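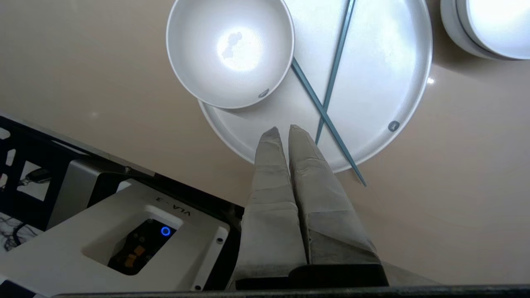

4 First filling and water hardness

This section applies to the Murkavard 386 under-counter dishwasher with built-in softener. Complete section 3 (levelling and drain connection) before starting. The machine must be connected to the cold supply and the isolating valve must be closed.

4.1 Setting the hardness level

The softener is supplied at level 3. Test the incoming water with the strip in the accessory bag and compare it with the chart on the inside of the door.

1. Switch the machine on at the wall and leave the door open.
2. Hold the P button until the display shows H.
3. Press the + button until the required level appears.
4. Press P once to store the setting. The display returns to the programme number.

Note: If no button is pressed for 12 seconds, the display goes out and the old level is kept.

4.2 Filling the salt container

Use granular dishwasher salt only. Table salt and tablet salt will block the inlet.

1. Remove the lower basket and unscrew the salt cap anticlockwise.
2. Fill the container with water to the brim. This is needed at first filling only.
3. Fit the Andarik funnel and pour in salt until the container is full. Water will spill into the tub.
4. Clean the thread and refit the cap hand-tight.
5. Run programme 1 at once, with no tableware in the machine.

CAUTION: Salt water left standing in the tub will mark the steel. Never put detergent in the salt container.
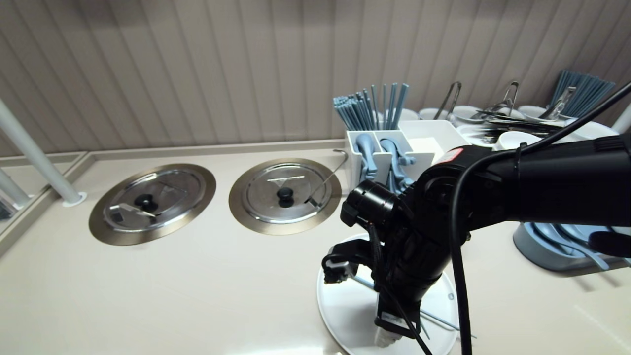
4.3 Rinse aid and the area above the machine

The rinse aid bottle stands beside the machine and feeds through the blue hose. Keep the bottle below the level of the dosing pump. Where the machine is fitted under a serving counter, steam will rise against the front edge each time the door is opened, and the strip supplied must be stuck to the underside along its full width. Drips of rinse aid are tinted and will show on a cream-coloured countertop like the one illustrated, so wipe them up with plain water before they dry. Do not store the bottle on the counter.

4.4 Loading for the test wash

1. Open the isolating valve fully and check the inlet hose for leaks.
2. Load plates in the Kun rack, all facing the same way.
3. Load bowls upside down in the upper basket. Nested bowls will not rinse.
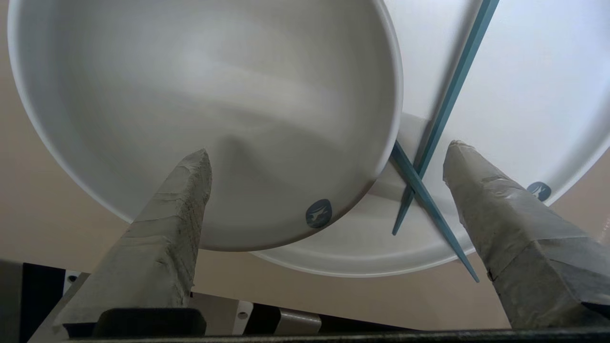 4. Place crockery with a printed logo clear of the spray arm pivot.
5. Turn both spray arms by hand. They must pass freely.
6. Close the door and select programme 2.

The test wash is complete when the display shows 0. Leave the door ajar until the load has cooled. White film on the crockery means the hardness level is set too low. Raise it by one and repeat the wash.

4.5 Care of adjoining surfaces

Wipe surfaces with a damp cloth and dry them. Plomov descaler must not be used on stone, painted wood or any sealed worktop.
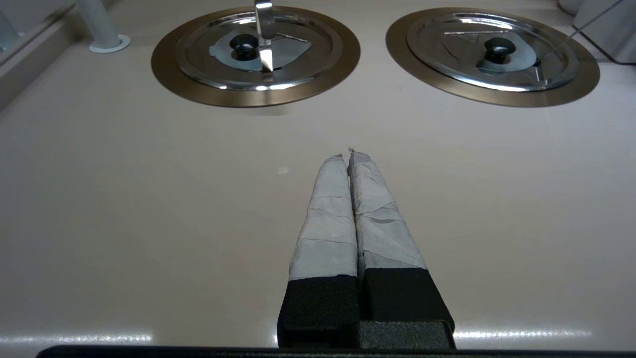 Fig. 4: Smooth countertop, pale beige

Service the softener every 3000 washes. Enter the wash count on the card inside the door. Spare caps and funnels are ordered from Kwame Ayaaba, Murkavard parts desk, quoting the serial number.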